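Plier les T-shirts pour le rangement vertical, sans qu'ils s'écroulent ?

Stiller
Bonjour à tous ! Je viens de découvrir le rangement debout dans les tiroirs et je suis conquise, on voit tout d'un coup d'œil ! Seul souci : mes T-shirts en coton fin s'affaissent dès que j'en retire un. Je plie sur le lit, faute de table assez grande. Vous avez une méthode ?
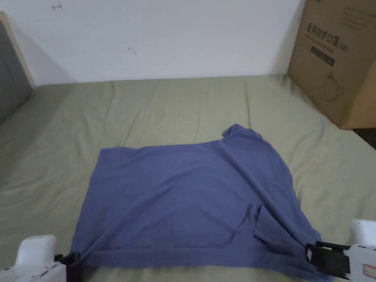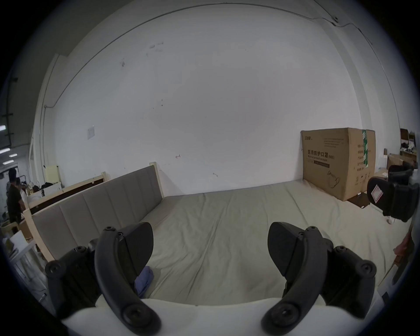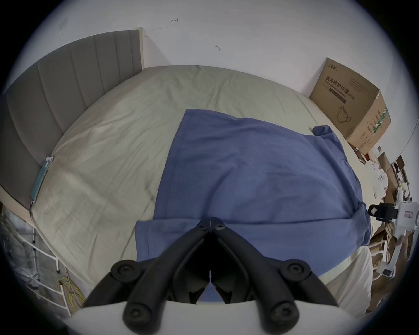
Côté lit. Sur la première, le T-shirt bleu étalé, pas encore plié.

Norbert Dobos
Ah, le pliage, mon sujet préféré ! Je plie de la même façon depuis 1996 et je ne m'en lasse pas. Tu poses le T-shirt face contre le drap, tu lisses bien du col vers le bas, puis tu rabats un côté vers le milieu, la manche repliée sur elle-même. Pareil de l'autre côté. Tu obtiens une longue bande : tu la plies en deux en t'arrêtant 10 mm avant le col, puis en trois. Le paquet doit tenir debout tout seul. S'il tombe, c'est que la bande est trop large, recommence plus étroit !
Sur un matelas mou, glisse un grand carton rigide dessous (un calendrier mural fait très bien l'affaire), ça change tout pour les plis.

kamata_linge
Moi je roule tout. Plus rapide.

Haruto Mizuno
La méthode de Norbert marche très bien, j'ajoute juste une chose pour les cotons fins : remplis le tiroir en entier, ou cale le vide avec une boîte à chaussures. Chez moi c'est une vieille boîte Tevik coupée en deux, parfaite ! Et pour les maillots de sport qui glissent, plie en quatre à la fin au lieu de trois, ils se tiennent mieux. Par contre les gros pulls, je les laisse à plat sur l'étagère.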